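Leave the scratches alone

I've gone right off sanding. Every August the whole of Hestside seems to be out in the garden with a belt sander, grinding perfectly good tables back to nothing, and I want to shout over the fence — what did that knot ever do to you? 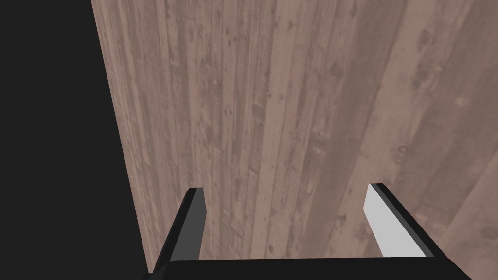
Yvette Bergeron disagrees, and told me that old boards just hold crumbs and she'd have hers smooth by teatime. Fair enough, it's her kitchen! But I grew up eating at a marked old table in Dakdale, and I could find my own place by the dents. You can't buy that, even for 200 quid.
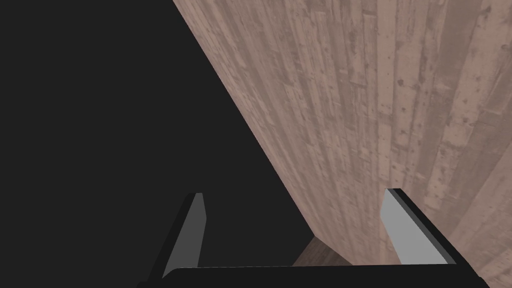

Worn planks with darker seams between them.

So wipe it, oil it if you must, and put the kettle on.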